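The snack shelf, again

Hello again from the kitchen end of the Endley newsletter. Last month I asked how you all keep snacks from taking over, and 66 of you wrote in, which is more mail than I got for the whole freezer series (and I loved the freezer series!). I've read every one, some of them twice, and I've been trying things out at home ever since.

First, the big split. Half of you decant everything into jars and tubs the minute it comes through the door, and the other half think that's a waste of a good evening. I used to be a decanter. I bought 4 tall Beron canisters with the clip lids, lined them up, wrote labels, the works. They look lovely. But chips don't pour, they jam, and then you're in up to the elbow with salt on your sleeve. Those canisters now hold rice, oats, lentils and the good pasta, and everybody's happier.

So these days chips stay in the bag. I cleared the second shelf down, the one that used to be all cake tins, and put in a long, low Tresitz bin so the bags can stand up like files in a drawer. Small bags at the front, big ones behind, anything already open on the right. If you do one thing this month, do that last bit, because I used to have up to four bags of the same flavor open at once and no idea which was oldest.

Then there's closing them. You had opinions! Clothespins, binder clips, rubber bands, hair ties, that origami fold where you tuck the corners under (I can do it about one time in three). One reader swears by heavy books. I tried most of these through June and my favorites are still the twist for something I'll finish that night and the fold and clip for anything longer.

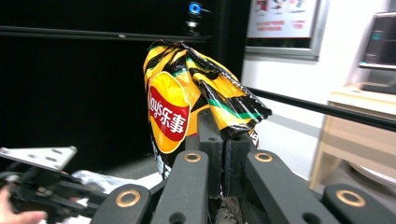

Chip bags are slippery things to tidy, and the shiny ones are the worst for springing back open. I do like a bag you can spot from across the room, though, and the yellow and black Lay's with the diagonal stripes would never get lost in my bin. A top twisted into a bundle like that takes up less room than a rolled one, but it flares out at the end, so leave a bit of headroom under the shelf above. Mine's tight, and I've snagged a few.

Next month is the spice drawer at Fontes, where I've been promised 2 whole hours and a label maker. Send me your worst drawers in the meantime, I mean it, the messier the better!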